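Bullgate Rolling Garment Rack — Owner's Guide

Section 3: Loading the rack from the basket

Before you start: stand the Bullgate on a level floor, castors down. It will hold a winter's worth of jackets. It will not hold a grudge, so take your time.

1. Set the laundry basket on the floor beside the rack, handle up.

2. Lift out one garment at a time. Bulky pieces like to bring a friend, so check underneath for hangers-on.

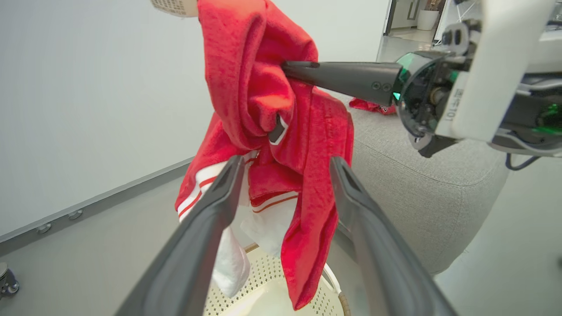
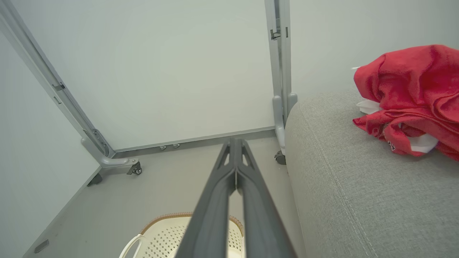 3. Shake out the folds, then straighten cuffs and hems. Trim left twisted tends to stay twisted.

CAUTION: Do not tow the rack by a sleeve. The sleeve will lose.

Section 4: Moving a loaded rack

1. Push from the upright, low and slow — the Bullgate corners like a shopping trolley.

2. Stop short of the baseboard. Paint is not covered by the warranty.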